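**August, bench room – drawer units**

Started at 8:40 with the boards for the second unit. Fadi had them stacked the way they came out of the Sorwood carton, so I left the order alone and checked edges only. Two had rough ends and got a pass with 132 grit.

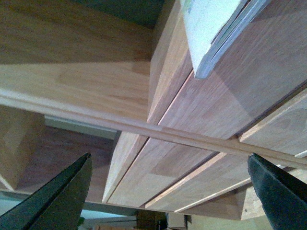

*Boards stacked, with the thin strip lying across.*

All of the stock is finger-jointed, and the color jumps from block to block. Usha wants no stain on it. Fine with me – clear wax at most, and after the drawers have been run in.

Both units are now side by side against each other. I looked for a gap down the middle seam and didn't find one worth shimming. Screws in the bottom shelves are the short ones, 40 mm. Don't swap in the long ones from the Stimov box.
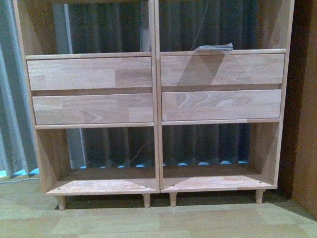
*The pair together, two drawers each, lower half open.*

Still no handles. Souad asked for a finger groove under each front, Anas would like to drill for knobs. I'd hold off on both until we know what goes in the drawers.

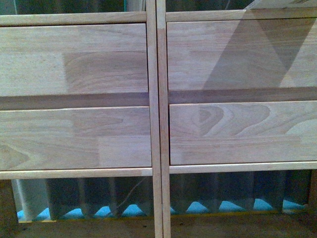 If we do drill, drill from the face with tape on it. The swirly grain on the lower right drawer will tear out otherwise, and we have no spare front.

Open compartments are for reference books and the Alik folders. Ghada is sorting those and wants the thick ones lying flat.
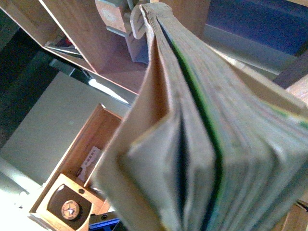

Loose covers get mended before they go on a shelf. Glue is in the tall cabinet, second hook side.

To do: wax, felt pads for the feet, ask Sabbagh about one extra drawer front.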